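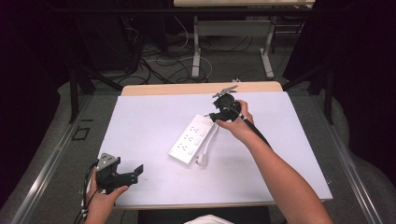 Kiledstead Plug Loads is a set of electricity readings from small household devices, collected by Gholamreza Ansari. It has 902 rows, one for each reading. Chargers, lamps and radios make up most of the list. Each device was read on its own, even when it shared a power strip like the white one on the board, with its short cable and its rows of dark sockets. Readings taken from a whole strip are not included.

Files

readings.csv - all rows, comma separated
devices.csv - device type and rated watts
notes.txt - changes between versions

Columns

device_id: matches devices.csv
state: off, standby, idle or active
watts: average over 5 minutes
site: Clokeck or Veselard

Known problems

Standby values under one watt are noisy. The Veselard rows from March have no idle readings - the meter was set up wrong. Device 100 is listed twice in devices.csv, so drop the second line before joining.

Version 4, July 25, 2019. Free to use with credit. Send corrections to Gholamreza Ansari.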